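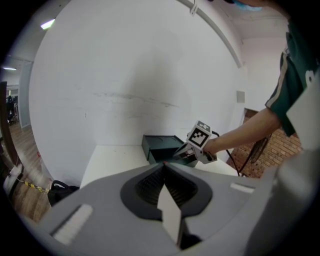
Box task: a handheld gripper with a marker cube on top, at the opening of the green box.

Unstead Chores, data card

Version 1.2, released January 12, 2021
Maintainer: Lizeth Rivadeneyra, Clurthorpe

Summary

Unstead Chores is a set of 635 demonstrations of short household and packing-bench jobs, recorded by people using Flikum handheld grippers. It was collected to test a narrow claim: that a fixed arm, trained only on handheld demonstrations, can do the same jobs on a bench it has not seen. On the present evidence it can do part of them. Results are given under Baseline.

The set covers tabletop work only. Anything that involves walking, lifting with two arms or working below bench height is out of scope.

Tasks

box - open a box with a hinged lid or loose side, place one object inside, withdraw the jaws.
unbox - the reverse. The object may be lying flat or on its edge.
fold - fold a tea towel twice. The final size is checked against a printed outline.
sort - move small fasteners from a mixed tray to three cups.
wipe - clear a coloured powder line from a flat surface with a sponge.

The box and unbox tasks were chosen because they look easy. A person does either one without looking at the far edge of the lid. A policy working from a wrist-mounted view has to deal with a lid that moves when touched and a jaw that hides the contact point for most of the approach.

Contents of each episode

video/ - view from the gripper, wide lens, circular image area retained
pose/ - gripper position and orientation, one row per frame
width/ - jaw opening in millimetres
meta.txt - task name, operator number, bench number, outcome, free notes

The black corners in the video are left as recorded. Crop them if your encoder needs it, but apply the same crop at run time. We lost a week to that mismatch in April.

Outcome is marked by a second person from the video, without access to the operator's notes. Values are done, partial and abandoned. Partial means the object reached the right place but something else was left wrong, usually a lid.

Splits

Training uses every episode except the 40 held out for validation. The held-out episodes come from one bench and two operators who do not appear in training. Please don't move them across.

Operators were staff and students. Faces are not a target of the recording, and any operator can ask for their episodes to be withdrawn. Withdrawn episodes are removed at the next release and the number is not reused.

Baseline

We trained one policy per task with the Londoño code, default settings, and ran the results on a single arm with the same jaws as the handheld unit. Across 200 physical trials, 110 were marked done. Counts by task are in results/baseline.csv. In order from best to worst:

1. wipe
2. unbox
3. box
4. sort
5. fold

Wipe does well partly through a generous success rule. A single powder line on a flat bench is not a kitchen. Fold was close to a complete failure. The arm makes the first fold and then treats the folded towel as though it were still open.

In box, the usual error was closing the jaws on the lid instead of clearing it. The arm then carried on with the placing motion and dragged the box along the bench. Operators correct for this within a moment, often with the free hand, and the free hand is not recorded. That is a real gap in the data and we don't have a good fix for it. Episodes where the operator mentioned using the free hand carry the note "assist".

Can a machine do these chores yet? With a clear bench, a known container, one object and a person standing by to reset, some of them. We would not put the current policies in a home or on a paid packing line, and the trial results shouldn't be quoted as though we had.

Known problems

- Pose tracks drift when the gripper is held still for long periods. Trim before training.
- Gloss on dark containers changes with bench lighting and shifts the colour balance between episodes.
- Early sort episodes use a shallower tray. The tray depth is in meta.txt.
- Jaw width reads slightly high near fully closed. Subtract the offset in calib.txt.
- Left-handed operators are under-represented.

Setup notes for adding episodes

Clear the bench and place the container behind the marked line. Hold the gripper still before starting and again at the end. Keep the cable behind the wrist. Do not restart after a fumble - finish the job or abandon it, and mark it as such. Fumbles with recovery are the most useful episodes we have.

Licence

Free for research use with attribution. Contact the maintainer before any commercial use.

Comments (3)

tmk_bench
Is the wipe success rule written down anywhere? I get a noticeably lower rate if I count residue at the edges.

L. Rivadeneyra
It's in results/rules.txt, second paragraph. Edges are ignored in 1.2. I agree that flatters it.

oldfitter
Sorting fasteners is what I'd pay for. Let me know when it can tell a metric thread from an imperial one.

Related

Flikum jaw calibration, short guide
Clurthorpe bench layout and parts list
Londoño training code: changes since April
Unstead Chores 1.1 (superseded)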